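The Lurora Crossing

The ferry to Lurora left at 14 minutes past the hour and had done since before the war, although the timetable at the landing said quarter past. People who lived on the island knew to be early. People who didn't stood on the slip with their bags and watched it go.

I was one of those the first time. I had come up from Jernance on the bus with a suitcase and a letter from the solicitor, and I stood there and watched the back of the boat get smaller. A woman in the ticket hut slid her window open and told me there was another at four. Then she slid it shut again.

I had two hours. I walked up to the hotel, which was called the Samuel, and ordered soup. The man behind the bar asked if I was going over for the house.

"Which house?" I said.

"Your aunt's."

I said I was. He nodded and went to see about the soup. When he came back he put it down in front of me with two slices of bread and said she used to sit at that table when she missed the boat. He said she missed it more often than you would expect from somebody who had lived there all her life.

I had met my aunt only a few times. She was my father's older sister and they had fallen out over a field. By the time I was old enough to ask about it my father couldn't explain which field it was or who had ended up with it. She sent me a card on my birthday with a note folded inside, always the same amount, and she carried on doing it until I was well past thirty. I wrote back every year until I was 20 and then I stopped. I can't say why. It wasn't a decision.

The four o'clock boat was nearly empty. There was a dog that seemed to be travelling alone, and a boy with a crate of lettuces. The crossing was flat and grey. The boy told me that the dog went over most days and came back on the last sailing.

The house

The key was under a slate, where the letter said it would be. I had expected the place to smell shut up, but a neighbour had been in to open the windows and had left milk and a loaf. The clock in the hall was going. I stood and listened to it for a while with my coat on.

I had told the office I would be away a week. The plan was to sort the things into what would be sold and what would be thrown out, and to give the keys to the agent, a firm called Uteo that had its name on half the boards along the coast. They had already sent me a valuation. It was lower than I had hoped, and in the covering note they blamed the ferry.

I started upstairs the next morning, thinking it would be easiest. My aunt had not kept much. There were five dresses in the wardrobe, and a winter coat with a bus ticket in the pocket. In the drawer by the bed I found a torch, a hymn book and a tin of mints. I made two piles on the landing and by dinner time nearly everything was in the second one.

The small things were harder. You can sell a chest of drawers and you can burn a newspaper, but I didn't know what a person was meant to do with a hairbrush.

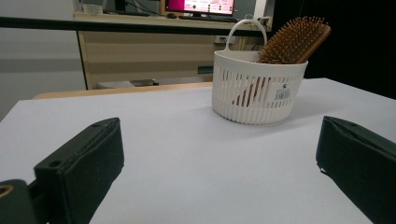 The letters

I found them on the third day, in the kitchen, in the drawer below the tea towels. They were my own. Every one I had ever sent her was there in its envelope with the year written on the front in pencil. The first was mostly a drawing of a horse. The last was half a page about an exam and the weather, and I had signed it with my full name, as if she might confuse me with somebody else.

Under mine was another bundle with a bit of green wool round it. These were in her hand and addressed to my father. They had stamps on but no postmarks.

I put the kettle on and didn't read them. I thought about taking them back to him, and what his face would do. Then I thought that he was eighty-one and had asked me twice on the telephone whether the apple tree was still there, without ever saying the word sister.

I went out to look. The tree was there, leaning on the wall, with a prop under its longest branch. It was April and the buds were just showing. Over the wall was a field. It was not a large one. It had rushes at the bottom end and a gate tied up with rope, and a few sheep lifted their heads to see what I wanted.

The neighbour came along the lane with her shopping and stopped.

"That's the one," she said.

"Who has it now?"

"She did. She let the grazing." She moved the bag to her other hand. "It was in both their names, you know. She never would have it changed."

I rang my father from the hall that evening. I told him the tree was still standing and that somebody had put a prop under it. He asked what sort of prop. I said a wooden one, with a fork at the top, and he was quiet for so long that I thought the line had gone.

"I cut that," he said.

I asked if he would like to come over and see it. He said it was a long way, and that his knees weren't up to the bus, and what time was the boat.

I told him quarter past. Then I remembered, and told him to be early.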